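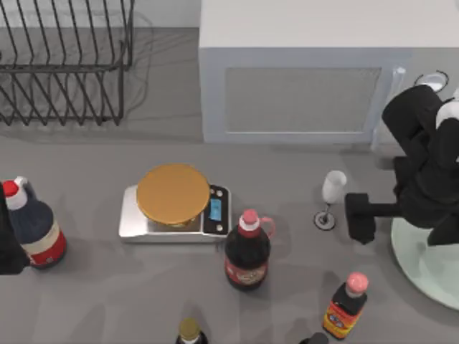

Gray countertop with digital scale, bottles, dish rack and microwave.

Weighing Liquids at the Counter

Measuring cups are adequate for water and little else. Oil, syrup and vinegar differ in density, and the thicker ones cling to the wall of the cup. A scale removes both errors once a few habits are in place.

Placement

Set the scale on the flattest part of the counter, away from the joint between two sections. Press each corner of the platform in turn. If the body rocks, move it; do not shim it with folded paper, which compresses under load and lets the reading drift.

Keep the scale clear of a running microwave or refrigerator compressor. Vibration shows up as a last digit that will not settle. Air from a vent or an open window does the same with light loads.

Tare

Turn the scale on empty and wait for zero. Then add the container and press tare. Switching on with the container already in place works on most models, but if the scale shuts itself off midway, the reference is lost and you will have to subtract by hand. Write the empty weight of your usual mixing bowl on a piece of tape and stick it under the rim. Mine reads 412 g, and I have used that number more often than I expected.

Pouring from bottles

Small amounts are easier to weigh by difference. Put the bottle itself on the platform, tare, pour what you need elsewhere, and set the bottle back. The negative number is the amount removed. This catches the drip that runs down the neck, so wipe the bottle after the second reading and not before.

Do not pour in a thin trickle directly over the scale. Many kitchen models ignore very slow changes, treating them as drift, and the display can stay put while several grams go in. Pour in short, definite amounts and let the number settle between them.

Checking accuracy

A liter of water at room temperature weighs very nearly 1,000 g, but a kitchen jug is too coarse to serve as a standard. Use a proper calibration weight if you own one. Failing that, weigh the same sealed jar in the center and at each corner. Readings that differ by more than a gram or two point to a dirty or damaged platform.

Viola Sanna wrote in after the December page to say that her old Cullby read 8 g heavy until she cleaned dried sugar from under the plate. Lift the plate if it comes off — most do — and wipe the posts with a barely damp cloth.

Storage

Store the scale flat with nothing on it. A stack of pans left overnight can shift the zero for good. Take the batteries out if it will sit unused through a season.

Next page: descaling kettles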